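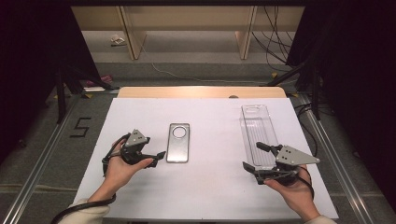
2004-08-05

Indigo vat, fifth run with the Rarkmont cotton

Started the vat again from the stock made up in July. The old liquid had gone a dull navy on top and smelled flat, so I skimmed it, warmed it on the water bath to 50 C and left the lid on for an hour before touching anything. After the hour the body of the vat was yellow-green with a coppery film, same as the good days. pH paper between 10 and 11. I did not add soda ash.

Cotton is the Rarkmont plain weave, lot 309. The previous lot is finished and I don't want to mix the two in one record. This one feels a little stiffer out of the bag. Scoured it the usual way, two hours at a simmer with soda ash and a spoon of the Fultex detergent, then two rinses. The first scour water came out the color of weak tea. The second rinse was clear enough that I stopped there.

Total dry weight of cloth before scouring 800 g, cut in strips. I did not weigh after. Should have, the last lot lost a fair bit and I would like to know if this one does too.

Dips:
Strip A, one dip, five minutes under, fifteen in air.
Strip B, three dips, same times.
Strip C, six dips, same times.
Strip D, six dips, but two minutes under and thirty in air.
Strip E, left overnight in plain water first, then three dips.

A is a pale sky blue, even except for one fold line where I let it touch itself on the way out. B is good. C is dark but not as dark as I expected for six, and there is not much to choose between C and the old four-dip strip pinned in the July pages. D surprised me. It is darker than C in daylight and it rubs off less on a white rag. Could be the longer airing, could be that D went in while the vat was still fresh and C went in last. Order of strips was A, B, D, E, C. I need to run C and D again with the order swapped before saying anything about it.

E went in soaked and took the color more evenly than B at the edges, slightly lighter overall. The difference is small. I would not bother with the overnight soak for general work, though for wide pieces it may be worth it.

Between E and C the film broke up and the liquid started to look more green than yellow. Added half a measure of hydrosulfite, stirred slowly down the wall of the pot, lid on, waited forty minutes. It came back but never got as clear as in the morning. That is another mark against reading too much into C.

Rub test: dry white cotton, twenty strokes, same thumb pressure as near as I can manage. C left a clear blue patch. B faint. D faint. A and E nothing I could see. Wet rub not done yet.

The Tjoa thread samples went in at the end on a loop of string, two minutes, one dip. They came out streaky because the skeins were tied too tight. Retie in loose figure eights before the next try. The undyed remainder is in the drawer with the tags.

Galero sheet says to neutralize in vinegar water straight after the last airing. I have been doing it the next day and have not noticed any harm, but I did half of strip B their way this time – cut end has a notch, so don't trim it off. Compare after washing.

Recipe number for this vat is 2262 in the card file. The card still says lime, which is wrong. We changed to soda ash two vats ago. I have penciled it in but somebody should write out a clean card.

To do:
Repeat C and D with the order swapped.
Wet rub on all five.
Weigh the next cloth before and after scour.
More pH paper, down to the last few strips.
Window strip test for light – cover one half of each with card, leave a month.

Vat closed at the end of the day, lid taped, no additions. Color under the film still green-yellow when I looked. Gloves have a hole at the left thumb.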